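Home Interviews Workshop Notes About Contact

Keep the red button where your hand already is: a chat with Slamet Yusof
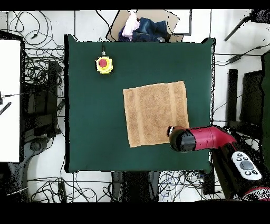 Towel on the mat, stop button within reach at the top left.

I'd been meaning to get Slamet Yusof to sit down with me since April, when he sent me the house rules he'd written for the arm cells at Prolow and I laughed out loud at rule one. It says "Find the button before you find the kettle." We finally managed it over a very long pot of tea, and I've tidied up my notes as best I can (my handwriting goes to pieces after the first page).

Slamet writes the working rules for small teams who have robot arms handling cloth, mostly towels and clothes. He started at Drastis, where the rulebook ran to 50 pages and lived in a drawer. "I asked people where the stop button was on their own bench," he told me, "and two of them pointed at the wrong bench." So he threw most of it out. The one he uses now has 13 rules and fits on a sheet you can pin up.

I wanted to know why the button gets so much space, given that it takes up four of the 13. He got quite animated at this! "Because it moves. Someone wants more room for the towel, so they shove it along a bit, and then a bit more. By the end of the week it's behind the arm." His rule is that the stop sits on the work surface, on the side away from the arm, with its cable running off the far edge so that it never crosses the cloth. You press it at the start of every shift, properly, and you watch the arm go dead before you do anything else.

What about the pad on the arm itself, I asked, the one with the big button in the middle? Isn't that quicker? "It's for guiding the arm about," he said. "I don't let anyone count it as a stop. If the arm's doing something daft, the last place I want your hand is on the arm." Fair enough, I thought, and wrote it down twice.

We got on to cables, which is plainly a sore spot. I said every bench I'd ever visited had black spaghetti all over the floor, and he groaned. "Mine too, some days. You can write what you like about cables and you'll still find a heap of them." He has stopped asking for perfect floors. What he does ask for is a clear path for whoever is resetting the cloth, wide enough to walk without looking down, and nothing looped where a foot goes. At Goh they marked it with tape, and he rather liked that.

The cloth has rules of its own, and I hadn't expected those. One piece on the mat at a time. Everything else stays in its box, off the surface, jeans included (he says jeans are the worst for creeping back on to the bench). And you don't straighten a towel while the arm is live, however crooked it's lying. "That's the one people break," he said. "It's a towel, it looks harmless, your hand goes out before you've thought." He makes new starters do 6 resets with him standing there saying nothing, and then they talk about it afterwards.

I asked whether anybody argues. Oh yes. Some 2 people in every new group, he reckons, tell him it's a slow arm and a soft job. He doesn't mind that. He lets them argue, then asks them to write a better rule, and once at Brandik somebody did. It's number nine now: whoever touches the mat calls out "hands in" and "hands out", loud enough for the person at the keyboard to answer back.

He's redoing the sheet at the moment and wants bigger type. I've asked him to send me a copy when it's printed, and he's promised me one with the kettle line left in.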